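Flarkent House Newsletter
Jun 22, 2019

The ground floor toilet

The ground floor toilet at the Fovitbridge end is the most used room in the building after the kitchen, and it gets the most notes left on the post table. Most of them are about paper. A few are about cups. This item goes through how the room is meant to be kept between cleans, and what has changed since the last newsletter.

The cleaners come in early, before the units open, and they do the bowl, the seat, the basin and the floor. They are not in the building again until the next morning. Anything that goes wrong after that, such as a roll running out or something left on the tank, is there for the day unless one of us sees to it. It takes a minute or two at most.

The tank lid is the first place things get put down. It is flat and at a handy height, so a drink goes there, or a packet of something, and then the person washes their hands and walks out without it. A paper cup with an inch of tea in it is easily knocked, and tea that goes over the lid runs down behind the tank, where a mop will not reach. Please keep the lid clear. Drinks can stay on your desk, or on the ledge outside the kitchen if you are on your way through.

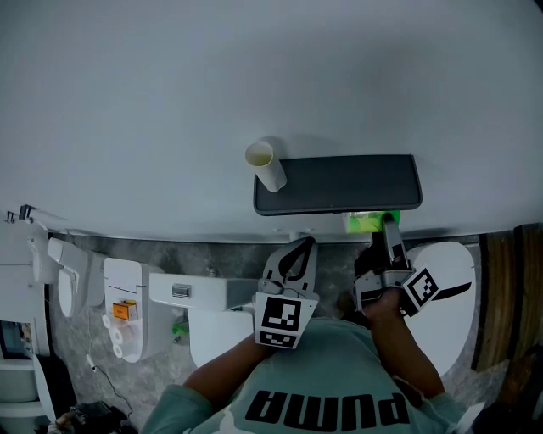
Can I leave a spare roll on top of the tank so that it is handy?
Spare rolls should go on the shelf above the holder or stay in the store cupboard. The lid has to come off whenever the flush sticks, and whoever lifts it will need both hands and somewhere dry to rest it.

The flush has been sticking less since the new washer went in. If it does run on, press once more and give it time to fill. If it is still running after that, write it in the repairs book, which hangs by the post table, and put down which toilet you mean. "Toilet broken" does not help much in a building with six of them.

The holder and the shelf

We had a long run of rolls being balanced wherever there was room, and quite a few ended up on the floor. The holder on the wall has a shelf over it and a rod under it. The roll in use goes on the rod. The shelf is for the next one, or for your phone while you are in there (and please take the phone with you afterwards, we have had three handed in since the spring).

When you finish a roll, take the tube away. There is a bin for card just outside the door, and it is emptied with the rest of the recycling. Tubes left standing on the shelf take up the space for the next roll, and they make it look from the doorway as if the paper has already been topped up. Somebody then goes in, shuts the door and finds out otherwise.

The wrapped rolls are a new thing. We used to buy the big packs of loose ones and they got damp in the cupboard over the winter, so we have moved to individually wrapped rolls from Hakim Supplies. They cost a little more. The wrapper keeps the dust off and means a roll can sit out without going grey. Please take all of the wrapper off before the roll is used, and put it in the bin. It must not go down the toilet – the drain on that side is narrow and has an awkward bend, and the last call-out cost us 147 pounds.

Lights and ceiling
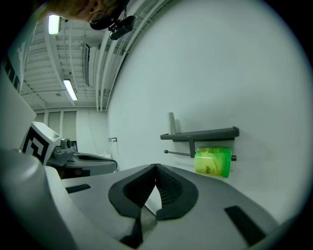

Putting a new roll on

It sounds too simple to need writing down, but the rod has been bent twice, so here is the way to do it.

Slide the empty tube off the open end of the rod. Don't pull it upwards or lean on it. The fixing is two short screws into plasterboard and will not take much weight.

Unwrap the new roll over the bin. The paper usually starts under a dab of glue, so free the first sheet before you put the roll on, or the next person will tear through several layers looking for it.

Push the roll on gently until it sits on the rod by itself. If it tips forward, it has not gone far enough.

Take one wrapped roll from the store cupboard for the next change. One is enough. When four or five are brought out at once they get moved about, and the cupboard then looks empty when it isn't, and more are ordered too early.

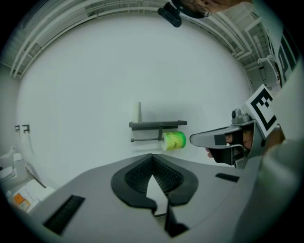
The same goes for hand towels. Bring out one pack, open it and put it in the dispenser. We order paper for the whole building every quarter, and the last order was 918 rolls, which should see us through to September. The cupboard key is on the hook behind the post table and needs to go back there straight away. It went home in a coat pocket in the spring, and the upstairs units had to borrow rolls from Brolalton, across the yard. They have had the same number back.

Hooks, basin and boxes

Coats and bags can go on hooks, not over the top of the door. The door has dropped a little on its hinges and extra weight makes it catch on the tiles. It is down to be planed, along with the one on the first floor.

Please don't stand boxes in the toilet, even for a short while. Deliveries have been put down near the basin on busy mornings when the corridor was full, and card picks up water from the floor and goes soft underneath. If the corridor is full, use the bay by the back door. There is room there for small parcels, and the rack will take up to 20 kilos a shelf.

The basin blocks with tea leaves and coffee grounds. Empty mugs and cups in the kitchen sink, which has a strainer in it. The plug chain in the basin is broken and a new one is on order.

Soap is refilled with the morning clean. If it runs out during the day there is a spare bottle in the store cupboard, bottom shelf on the left, behind the bin bags. Please don't top it up with washing-up liquid. It foams in the pump and the pump then has to be taken apart and rinsed.

The first floor toilets will be shut for one morning while the doors are done. A note will go up on the stairs beforehand, and the ground floor one will be open as usual.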